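本站使用 Cookie 以改善您的浏览体验。继续浏览即表示您同意我们的 Cookie 政策。[接受] [管理偏好]

机械臂进面包房之前，先把账算清楚

奥乌尚·乔什昆（Oğuzhan Coşkun）把报价单推过来的时候，上面已经被他用铅笔划得很花。他负责烘焙连锁Uysal的设备采购，今年要决定的一件事，是要不要在Litcombe的中央工厂装机械臂，让它们把出炉冷却后的面包拣进篮子和托盘。

“销售跟我讲的第一句话是‘十四个月回本’，”他说，“我问他，十四个月是按几班算的？他说三班。我们那条线只开两班，旺季才加。光这一条，回本期就得重算。”

他对机器本身并不反感。厂里的和面、分块、醒发早就是自动的，有几台比他的工龄还长。让他不放心的是后段：面包软，形状不齐，表皮一碰就掉渣。圆面包和辫子面包放在同一张台子上，高度、长度、受力的地方都不一样。供应商的样本里写着“适应多种产品”，他要求对方把“多种”改成一张清单，对方拖了两个星期。

“清单来了，十六种。我们在卖的有六十五种。剩下的怎么办？他们说可以后续训练。我问后续训练收不收费，电话那头就安静了。”

报价来自两家。Clamix卖整套工作站，价格高，安装和第一年的维护打包在里面；Didex只卖手臂和夹爪，其余找集成商。乔什昆起初倾向后者，因为单价好看。等他把防护围栏、台面改造、食品接触材料的证明、备用夹指和接线一项项加进去，两家的差距就缩得很小了。

“大家都盯着手臂的价格。手臂在整张表里大概不到一半。你去看一个工位，台上铺什么布，篮子摆在哪里，线从哪儿走，插座够不够，每一样都有人要付钱，而且多半是我们付。”

说到夹爪，他的话更多。两指平行夹爪结构简单，坏了好换，这是优点。可夹指表面的纹路会不会存面粉，每班拆下来清洗要多久，拆装多少次以后定位会偏，样本上一个字都没有。他把这些问题写成一页纸发给两家，Didex的回复是“视使用情况而定”。

“这句话我也会说，”他说，“我说了不用花钱。”

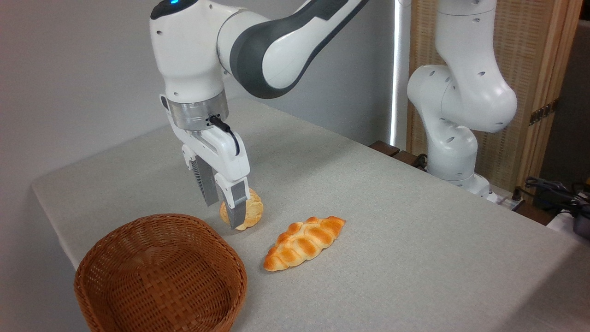
“先问速度，再问漏夹”

卡迪尔·塞泽（Kadir Sezer）是乔什昆请来的外部顾问，早年做过包装线的调试，现在替几家中型食品厂看方案。他对演示一向没什么耐心。

“夹起一个圆面包，我相信，”塞泽说，“我想知道的是夹第六百九十三个的时候怎么样。那时候布皱了，碎屑也多了，篮子被人碰歪了一点，下午的面包又比早上的软。演示里面包总是隔得很开，篮子总是空的。你们厂里什么时候见过空篮子？”

他给的办法很土：要求供应商用工厂当天的面包，在工厂的照明下，连续跑完一个整班，中途不许工程师动手。每一次漏夹、夹破、放偏都记下来，由厂方的人记。肯签这一条的，再往下谈价钱。

两家里目前只有一家口头答应。塞泽不愿说是哪家，只说“口头的我不算”。

他也不赞成一次买齐。按照最初的方案，Litcombe每个工位要配两台手臂，一台抓取，一台配合。塞泽认为第二台的理由写得很含糊。“我在几个地方看过双臂工位，有一台大部分时间是闲着的。也许有它的道理，可是请把道理写进预算说明里。闲着的设备照样要折旧，要保险，还要占台面。”

乔什昆在这一点上和他略有分歧。他担心先装一台，日后再加，集成费用等于付两遍，控制柜也可能要换。两个人在会议室里为此争了半个上午，最后的折中是底座和布线按两台预留，手臂先买一台。预留的那部分费用，表上暂时还是空格。

至于人手，乔什昆不肯用“节省”这个词。后段拣包的工人本来就难招，夜班尤其难。他估计装了机器以后，同一班里仍然要有人补位、换篮、擦台面，机器停了还得有人顶上去。供应商的回本表把这些人全部减掉了，他又一个一个加了回来。

“加回来以后，回本期差不多长了一倍，”他说，“我没说不买。我说的是，这张表交上去，得是我自己能签字的那一张。”

预算会定在八月。在那之前，他还在等Clamix的备件价目。上一次催是星期三，对方回邮件说正在整理。

订阅我们的行业通讯，每周一封，可随时退订。请输入您的电子邮箱。[订阅]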